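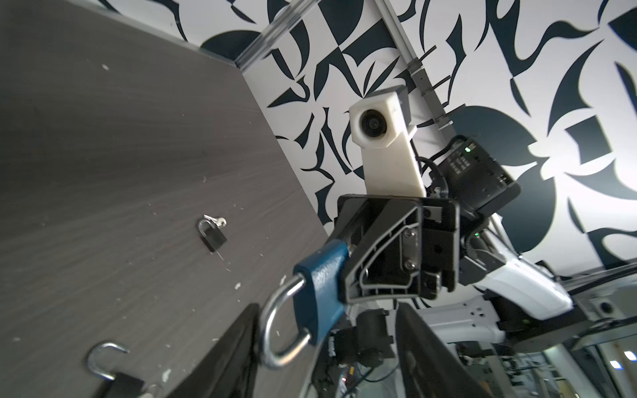
Blue padlock in the gripper, with the lock board on the left.

Padlock Board for a Bench Arm: Workshop Tips

Updated 2021-05-27

These notes cover a practice board for a two-finger arm in a shared workshop. The arm runs on the Gridix controller. The board holds padlocks of different sizes so the arm can pick up, turn and seat them. Most of the time spent on the build went into fasteners, cable routing and cleanup, so that is what most of the tips deal with.

The board

Use a flat offcut with enough weight that it does not slide when the arm pushes on it. A gray wood-grain finish works well under a wrist camera. It does not glare, and a silver shackle stands out against it. Avoid gloss white.

Clamp the board at two opposite corners. One clamp lets it pivot. Double-sided tape holds for a day or so and then creeps.

Drill pilot holes for every hasp and staple. Without them the face chips at the edge of the hole, and the chips travel. Brush the board down before each session and again after any drilling. A stiff paintbrush gets into the grain better than a shop vac nozzle. White flecks on the surface will be picked up by any vision routine that looks for small bright shapes, and a key is a small bright shape.

Leave at least 4 inches between locks. The fingers need room to open beside a lock without touching the one next to it.

Locks and keys

Mix sizes. A small lock with its key in place is harder to approach than a large one, and it should be on the board from the first day.

Colored bodies are easier to track than black ones. Start with blue and move to black once the grasp is reliable.

Tie thin string to anything small that can fall. Keep it short. A long tail winds around the finger bracing and has to be cut out.

Put a drop of dry graphite in each keyway in July, when the shop is humid, and skip oil. Oil collects sawdust and leaves a film on the finger pads.

Number the keys with a paint pen and write the same number on the underside of the lock. Loose keys go in the Driseck drawer, top row.

Gripper fingers

Open-frame fingers are lighter than solid ones and print faster. The triangular bracing keeps them from bending sideways under load. Print them flat on the bed so the layers run along the length of the finger.

Check the finger screws every 16 hours of running. Use medium threadlocker on metal-to-metal joints only. It attacks some plastics, and a cracked finger is not worth the saved minute.

Grip a padlock by the body. The shackle is round and rotates in the fingers, and the lock will hang at whatever angle it likes. If the lock still tilts, add a thin rubber facing to each pad and lower the closing speed before raising the force.

A finger set made to the Wada pattern lasted 1027 closures on our board before the first pad needed replacing. Log the count. Pad wear is slow and easy to miss by eye.

Camera mount

Print the column in white or light gray if the shop gets warm. Use more perimeters in place of more infill; the column fails at the base, along a layer line.

Set the lens so that both fingertips and the object between them are in view at the closed position. Objects very close to the lens will blur. Accept this for the shackle and keep the focus set for the board.

Do not remove the mount to clean the lens. Use a blower first, then a cloth. Every removal means a new calibration.

Wiring

Leave a loop of slack at the wrist, long enough for full rotation in both directions. Turn the joint by hand with the power off and watch the cables through the whole range. Mark the tightest point with tape.

Tie the bundle at the housing and leave it free at the moving end. A tie at both ends breaks conductors inside the jacket, where the fault is hard to find.

Label each box and each plug. Printed labels survive handling; marker on masking tape does not.

Keep status LEDs facing out. A green light is quicker to check than a terminal window.

Around the cell

A clear acrylic panel stops dropped parts without blocking the view. Wipe it with soapy water. Glass cleaner with ammonia will craze it.

Bold patterned wall covering is fine for a camera aimed down at the board. If the arm looks up during a move, mask the upper part of the image in software.

Clip spare cable to the rail, not to the panel.

Parts cost for our board came to 182 dollars, clamps included. Drawings for the hasp spacing are in the Lundutholm folder on the shop drive, with the drill sizes on the second sheet.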